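Keeping a paper budget for a year

January 2018

I started writing down everything I spent last February. I had tried two phone apps before that and quit both of them inside a month. The apps were fine. I just stopped opening them. A notebook sits on the counter and I walk past it every day, so I thought I would try that.

The notebook is a Skamia, the one with the gray cover and the narrow lines. I bought it at Robichaud, the stationery place near the bus station. Any notebook would do. I draw one line down the page, put the date and the store on the left, and the amount on the right. At the end of the week I add it up. I don't split things into categories until the month is over, and even then I only use six: rent, food, getting around, bills, house, and everything else.

Umut Kırmızıgül, who I used to work with, asked me why I don't use a spreadsheet. I do use one, once a month, for the totals. Typing in every coffee was what made me quit the other times.

The biggest surprise was food. I thought I spent most of it at the supermarket, but a good part was the small store on my corner, where I went for milk and came out with milk and four other things. I now buy milk for the week on one trip. The corner store owner still says hello.

I do the monthly totals at a table, with the receipts spread out, and I need a flat surface for that. My kitchen table is usually covered in something. 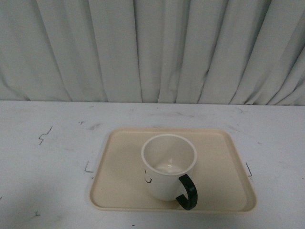 White table, gray curtain.

Receipts were the part I got wrong for the first few months. I kept them in my coat pocket and the thermal ones faded before I got to them. Kaan Kurtuluş told me to write the amount on the back in pencil as soon as I leave the store. It feels silly standing on the sidewalk doing it, but I have not lost one since the summer. I throw them out after the totals are done, except for anything with a warranty. Those go in an envelope with the year on it.

Bills were simple to write down and hard to change. My internet had gone up twice without my noticing. I called, waited a long time, and got the old price back for a year. The heating I have left alone. I would rather be warm.

I also set aside money for things that come once a year. Car insurance used to wreck one month every fall. Now I divide it up and move a piece of it to savings on payday. By the end of the year I had more than 500 dollars left in that account after paying everything it was meant to pay, mostly because the car didn't need anything. I left it there. The tires won't last forever.

There were gaps. I wrote almost nothing during a week in August when my mother was in the hospital, and I never went back to fill it in. The page says "August, bad week" and has one number on it, taken from my bank statement. I don't think it matters. The year still adds up closely enough to be useful. 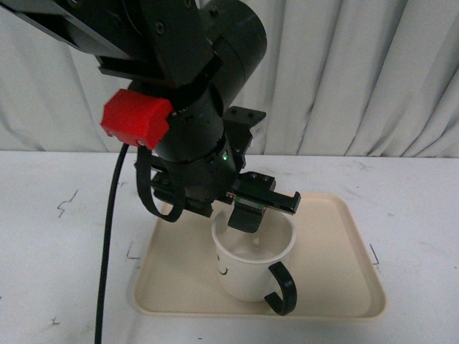

What I'm changing this year

I am dropping "house" and putting it in with "everything else." I could never decide where light bulbs went, or dish soap, and I spent too long on it for the amounts involved.

I am going to write down cash separately. Ayten Kozan does this with a small c next to the amount, and I am copying her. Most of what I could not account for last year was cash.

I will add up on the 8th of the month instead of the first. My card statement has arrived by then and I can check one against the other in a single sitting.

The old notebook has a few blank pages left at the back, so I am using those up before I start the new one. If you keep one of these yourself and have a good way of dealing with shared expenses, leave a comment. My brother and I split our mother's phone bill and I still haven't found a tidy way to write it down.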